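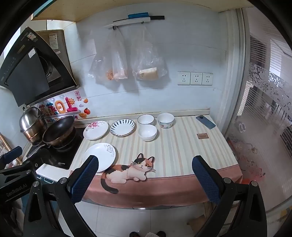
레오노라 디손은 이 기록의 초안을 읽고, 공개 시연에서 잰 시간은 작업 시간으로 쓰면 안 된다고 적어 보냈다. 설명하느라 멈춘 시간과 관람객 질문에 답한 시간이 섞여 있고, 진행자가 어려운 물건을 뒤로 미루는 경향도 있다는 것이다. 맞는 지적이라 시간 항목은 본문에서 빼고 끝에 따로 적었다. 나머지는 현장 메모 순서대로 옮긴다.

작업 노트, 9월, Stanside 공개일 참관
참석: 나, 조마르 크루사도. 루크레치아 파체는 오후에 합류.
장소: Soriano 주방 (Stanside가 가정 환경 시연에 쓰는 곳)

1. 참관 목적

우리 쪽 식기 정리 과제에서 접시 파지 실패가 계속 나온다. 그릇은 테두리를 위에서 물면 대체로 해결되지만, 납작한 접시는 상판과 림 사이 틈이 작아 손끝이 들어가지 않는다. 휴대형 그리퍼로 사람이 같은 동작을 할 때 어떤 순서로 접근하는지 보는 것이 첫 번째 목적이고, 기록 절차를 비교하는 것이 두 번째다. 로봇 팔에서의 재현은 이번 참관 범위에 넣지 않았다.

2. 오전, 준비 과정

09시 40분 도착. 레이날도 카바나투안이 진행을 맡았다. 시작 전에 그리퍼를 완전히 열고 닫는 동작을 반복해 개폐 값의 영점을 확인했다. 우리는 이 확인을 하루 한 번만 하는데 여기서는 작업자가 바뀔 때마다 한다. 배터리를 교체한 뒤에도 다시 한다. 조마르가 영점이 틀어진 회차를 어떻게 처리하느냐고 물었고, 보정해서 살리지 않고 폐기한다는 답을 들었다.

기록은 Virix로 받는다. 초당 60프레임 설정. 우리 설정의 두 배인데, 접촉 직전 구간을 나중에 잘라 보려면 이쪽이 편하다고 한다. 저장 용량 계산은 돌아가서 할 것. 타임스탬프는 장치 내부 시계를 쓰고 회차 시작 시점에 한 번 맞춘다. 회차 중간에 드리프트를 점검하는 절차는 없었다. 긴 회차라면 문제가 될 수 있으나 시연한 회차는 전부 짧았다.

작업대 위 물건 배치는 매번 바꾼다. 순서표가 있는지 물어보았더니 없고, 작업자가 직전 배치와 겹치지 않게 임의로 옮긴다고 했다. 이 부분은 우리 방식(배치표를 뽑아 그대로 놓는 방식)이 낫다고 본다. 사람이 임의로 놓으면 손이 편한 쪽으로 치우친다. 조마르는 의견이 다르다. 배치표대로 놓으면 실제 식탁에서 나오는 겹침이 사라진다는 것. 결론 내지 않음.

3. 그릇

그릇은 특별할 것이 없었다. 한쪽 턱을 안쪽에, 다른 쪽 턱을 바깥쪽에 두고 테두리를 문다. 깊은 그릇은 손목을 조금 기울여 들어간다. 그릇 두 개의 가장자리가 겹쳐 보이는 배치에서는 앞의 것을 먼저 치웠다. 뒤의 것을 먼저 집으려고 한 작업자는 한 명도 없었다. 우리 정책은 이 경우에 자주 뒤의 것을 고른다. 학습 데이터의 순서 편향을 확인해야 한다.

천이 깔린 작업대에서는 물건을 밀 때 천이 따라온다. 카바나투안 말로는 매끈한 상판보다 실패가 늘지만 집에서는 이런 조건이 흔하므로 그대로 둔다고 한다. 우리 시험대는 전부 맨 상판이다. 천 한 장을 추가하는 것은 비용이 들지 않으니 바로 해 볼 만하다. 무늬 있는 천과 없는 천을 나눠서 시험하고, 무늬 있는 쪽에서는 물체 검출 오탐도 같이 기록할 것. 우리가 맨 상판에서 얻은 검출 성능을 줄무늬나 동물 그림이 있는 천 위에서도 기대할 근거는 없다.

4. 접시

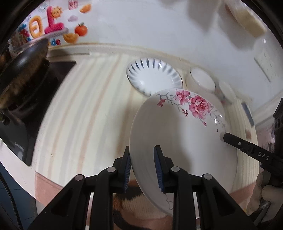 접시 파지에서 우리가 계속 놓친 변수는 접시의 최종 자세다. 지금까지는 수평 자세를 유지한 채 들어 올리는 것만 목표로 잡았다. 그렇게 하면 무게중심이 파지점에서 멀어지고 패드가 버텨야 하는 모멘트가 커진다. 접시를 세우면 같은 파지력으로 여유가 생긴다. 꽃무늬 큰 접시가 이 경우에 해당한다. 작업대 위에서 접시가 세워져 있고 림이 두 턱 사이를 지나며, 오른쪽 턱이 접시 아래쪽 면에 겹쳐 있다. 패드는 안쪽에 골이 진 파란 것으로, 우리가 쓰는 평면 패드와 다르다. 골의 방향이 미끄럼에 얼마나 영향을 주는지는 눈으로 봐서는 알 수 없으므로 패드를 따로 구해 시험해야 한다.

양손 작업도 눈여겨볼 점이다. 한쪽 그리퍼만으로 접시를 다루는 경우와 두 번째 그리퍼가 반대쪽 림 가까이 들어오는 경우를 구분해야 한다. 우리 주석 체계에는 "보조 접촉" 항목이 없고, 두 번째 팔이 화면에 들어오면 일괄로 "양손"이라고 표시한다. 이렇게 하면 실제로 하중을 나눠 받는 경우와 옆에 대기하는 경우가 한데 섞인다. 영상 한 장으로는 하중 분담을 판정할 수 없다. 개폐 값과 짧은 구간의 움직임을 같이 보고 판정하도록 지침을 고쳐야 한다. 초안은 내가 쓴다.

관측 쪽 문제도 하나 있다. 흰 접시가 가까이 오면 면 대부분이 무늬 없는 흰색이라 특징점이 림과 무늬 쪽에 몰린다. 가운데로 회색 그림자가 넓게 내려오고 유약에 작은 반사광이 맺히면 그 경계를 물체 경계로 오인할 가능성이 있다. 뒤에 다른 흰 접시가 겹쳐 있을 때는 더 어렵다. 우리 분할 모델을 같은 조건에서 돌려 보고, 그림자 경계에서 마스크가 끊기는지 확인할 것. 시험 접시는 무늬 있는 것과 없는 것을 모두 준비한다.

5. 오후, 질의응답

루크레치아 파체가 힘 센서 없이 파지 안정성을 어떻게 라벨링하는지 질문했다. 답은 개폐 값의 변화와 물체의 상대 이동을 본다는 것이었다. 임계값은 공개하지 않았다. 얇은 접시는 패드 변형량이 작아서 이 방법으로 미끄럼을 잡기 어렵지 않냐고 다시 물었고, 어렵다고 인정했다. 얇은 접시 회차는 사람이 전부 다시 본다고 한다.

레오노라 탄의 질문은 작업자 피로에 관한 것이었다. 교대 간격은 16분. 그 이상 하면 손목 각도가 한쪽으로 굳는다는 것이 카바나투안의 설명이다. 우리는 교대 간격을 정해 둔 적이 없고, 같은 사람이 오전 내내 한 날도 있다. 그날 데이터의 손목 각도 분포를 뽑아 보면 같은 현상이 있는지 금방 알 수 있다.

폐기율에 대한 질문에는 수치를 주지 않았다. 다만 Hurkville 현장분으로 검토를 마친 목록을 화면으로 보여 주었는데 169회차였고, 폐기 사유가 열로 따로 있었다. 자주 보이는 사유는 영점 불일치와 시야 가림이었다. 시야 가림은 대부분 두 그리퍼가 서로를 가린 경우. 파지 실패는 폐기 사유가 아니며, 실패 표시를 달아 보관한다. 우리는 실패 회차를 지우고 있다. 이건 당장 멈춰야 한다.

6. 조마르와 의견이 갈린 것

조마르는 세운 자세를 목표로 잡으면 다음 단계(쌓기)에서 다시 눕혀야 하므로 전체 경로가 길어진다고 본다. 나는 운반 구간의 안정성을 먼저 확보하고 눕히는 동작을 별도 단계로 두는 쪽이다. 식기 건조대에 꽂는 과제라면 세운 자세가 그대로 맞으니, 과제별로 나눠 비교하는 것으로 합의했다. 비교 조건은 같은 접시, 같은 시작 위치, 같은 패드. 천 유무는 1차 비교에서 고정하고 2차에서 바꾼다.

7. 할 일

- 실패 회차 삭제 중지, 보관 폴더 규칙 수정 (나)
- 작업자 교대 시 영점 확인 추가 (조마르)
- 주석 지침에 보조 접촉 항목 추가 (나, 초안 후 루크레치아 검토)
- 골 있는 패드 확보 및 평면 패드와 미끄럼 비교 (조마르)
- 시험대용 천 준비, 무늬 있음/없음 (미정)
- 60프레임 기록 시 저장 용량 계산 (루크레치아)
- 지난 기록에서 손목 각도 분포 추출 (미정)

시간 관련 메모 (디손 의견에 따라 참고용으로만): 시연 중 접시 회차는 그릇 회차보다 눈에 띄게 길었다. 차이의 대부분은 들어 올린 뒤가 아니라 림에 손끝을 넣기 전 구간에서 나왔다. 설명이 섞이지 않은 회차를 받을 수 있는지 카바나투안에게 문의함. 회신 대기.

16시 20분 철수. 빌려 온 패드 견본 없음. 질의응답 녹음은 허가를 받지 못해 손으로 적은 것만 있다.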